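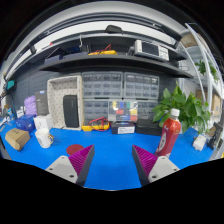 Gripper pads wear out faster than anyone budgets for, and the hand-held unit at the Grilwood bench is on its second set since February. These notes cover how we mount, check and replace them, plus the small data release that came out of the process. The plates on both sides have to come up at the same angle, with the magenta ribs mirrored and a clear strip of blue table between the fingers. If one side leads the other, stop reading and go to **Refitting**.

## What's in this repo

- `clips/` — 150 short recordings, made after pad changes
- `wear_log.csv` — one row per inspection, 2,150 rows, some of them more legible than others
- `mount/` — drawings for the finger plates, revision 2
- `adine/` — the script that reads the opening width and complains about it

The complaining is the main feature.

## Setup

1. Take the old pads off before you loosen the plates. Doing it the other way round works too, and costs you an afternoon.
2. Seat each new pad flat against its plate. Start every screw by hand, then tighten in a cross pattern.
3. Open and close the fingers ten times with nothing between them.
4. Run `adine check --open`. It should report 86 mm. If it reports anything else, believe it.
5. Wipe the lens. You will think it's clean.

Use the short screws. The long ones fit beautifully and come out the other side of the plate, where they find the cable.

## Grip check 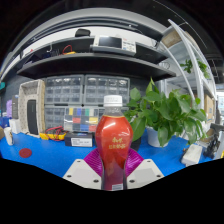
*Huang*

The standard test piece is a drink bottle, and yes, we tried proper test cylinders first. They're all the same width from top to bottom, so a badly seated pad passes without a murmur. A bottle with a bulge in the middle and a glossy label is much less polite. Hold it upright by the lower half, so the ribs spread on both sides of it, and keep the cap clear of everything.

Look for:

- ribs fanning out on the left and right. One side doing all the bending means a plate is off.
- the bottle staying vertical while you tilt the tool a little either way
- no creaking. Creaking is a screw.

Save the clip even if the check fails. Failed checks are marked `fail` in the log and kept in the release. An earlier version left them out and looked wonderful.

## Refitting

Back off all the screws on the leading side by half a turn, close the fingers, and let the plates find each other. Tighten while closed. Repeat the grip check. If it's still off, swap the left and right pads — this shouldn't make a difference, and has fixed it more than once.

Torn ribs can't be glued. Well, they can.

## Known issues

- The wide lens bends straight edges badly. Don't judge finger alignment from the outer part of a clip.
- Glossy labels throw pale streaks that `adine` sometimes takes for a pad edge. Use `--no-glare` and expect it to run slower.
- Timestamps in the older clips come from the Gidix logger, which had its own opinion about what time it was. Sort by file number.
- Plate revision 1 is not supported. If your holes don't line up, you have revision 1.

## Using the data

Free for research and for fixing your own grippers. Please keep the wear log with the clips, because the file names make no sense without it. Corrections go in the issue tracker, with the clip number in the title.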